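The Play Market at Flekancombe

Gallery: crates, baskets and vegetables

The play market takes up the far end of the children's room at Flekancombe, past the coat hooks and the low bookshelves. It opened in June as a small grocery store for children, with crates for the produce, shopping baskets, a counter, and a till drawer full of paper money. The idea was to have a place where children could pick out food, carry it somewhere, and put it back. Most of them do the first two without being asked.

Nokuthula Jacobs put the market together and chose most of what is in it. Đạt Ninh built the counter and mended the crates. Between them they keep the stock in order, which mainly means washing vegetables and looking under furniture.

The room is open from 10 a.m. until 4 p.m. It costs nothing to use. Children under seven need an adult with them, and the adult is welcome to be the cashier.

The crates

The wooden crates were the first thing to arrive. They came from Quách, the grocery on the corner, which had a stack of them behind the store and was glad to have the space back. They had rough edges and a few staples left in the wood. Đạt pulled the staples, sanded the slats, and rubbed them down with a damp cloth. He left them unpainted. Two people suggested green paint at the time and one of them still does.

A slatted crate works well for this. Children can see what is in it from the side as well as from the top, which matters when you are three and the top of the crate is level with your chin. The crates are also light enough to drag, so the store gets rearranged several times a day. We used to move them back to their places at lunchtime and have stopped doing it. They go back once, at closing.

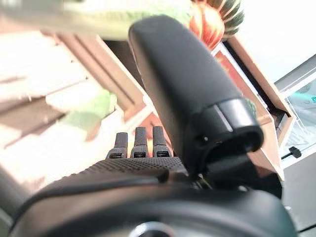
The gaps between the slats were a worry at first. We thought small fingers might get caught, so Đạt checked the spacing on every crate and took one out of use. It now holds the wrapping paper in the supply closet. The others have been fine. Carrot-shaped things do get pushed through the gaps and have to be picked up from the other side, and some children will spend a good part of the morning doing only that.

If you are making something similar at home, look at the bottom of the crate before you look at anything else. Several of ours had a loose board underneath. It takes a minute with a screwdriver to fix, and it is much easier to do before the crate is full.

The vegetables

The vegetables are all toys. We talked about using real ones for the opening week and decided against it, mostly on account of the tomatoes. Nokuthula wanted pieces close to the size of the real thing, so that a pepper fills a child's hand and takes some room in a basket. The smaller play food sets look nice on a shelf, but the pieces disappear into pockets.

Peppers are the favorite, in every color. Potatoes are the least favorite to choose and the most useful to have. They fill up a basket, they can be sold by weight on the pretend scale, and they are the thing most often handed to a parent with an instruction to cook it.

The stock list for the whole market runs to 37 pieces, counting the fruit. Nokuthula keeps the list on a card inside the supply closet door and goes through it once a month. Missing pieces tend to come home in strollers and get brought back later. If you find a vegetable in your bag, drop it at the desk. You don't have to explain.

Washing is simple. The pieces go in a tub of warm water with a little dish soap, get wiped over, and are laid out on a towel overnight. Please don't take them home to run through a dishwasher. One family kindly did this for us and a squash came back a different shape.

The baskets

We tried three kinds of basket before we settled on the plastic ones. The first were woven and started to come apart at the handles. The second were cloth bags, which were cheap and washable but fell flat on the floor as soon as a child let go, so everything rolled out. The plastic shopping baskets, ordered through Oltex, hold their shape. They can be rinsed in the sink, and the slots in the sides let the water run out. 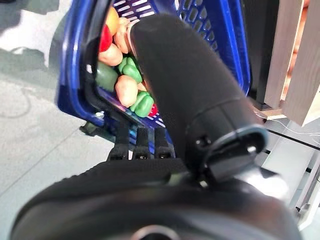
The blue basket, packed with peppers and potatoes.

A full basket is heavier than it looks to a small child. Most of them work this out and start pushing it along the floor, which is fine with us. The floor has been through worse. What we do ask is that baskets stay out of the doorway, as people come through there with strollers and can't always see down.

There is no right way to pack one. Some children put in one of everything. Some fill the basket with a single color. A lot of the talk in the room happens at this stage — what goes on the bottom, what will fit, whose turn it is with the yellow pepper — and we try to leave them to it.

The counter and the till

Đạt built the counter from an old Wullance bookcase turned on its side, with a new top. It is low enough for a four-year-old to work behind and it has a shelf inside for empty baskets. The back panel is missing on purpose, so that two children can both be cashier without one of them having to climb over.

The paper money was drawn by children in the first week. It is in no particular currency. The largest bill says 1100, and it has been used to pay for one potato with no change given. We laminated the bills in July, and they have lasted well apart from the corners.

Things we could use

Clean egg cartons, the cardboard kind, with no cracks in them.
Paper bags with handles.
Empty spice jars with lids that close.
A kitchen scale with a dial, working or not.

We have plenty of cans and can't take any more. Donations can be left at the desk whenever the room is open. Please put your name on the bag if you would like it back.

Questions about the market, or about borrowing a crate for a school event, should go to Nokuthula at the desk. Crates can be borrowed for up to four days. The baskets stay here.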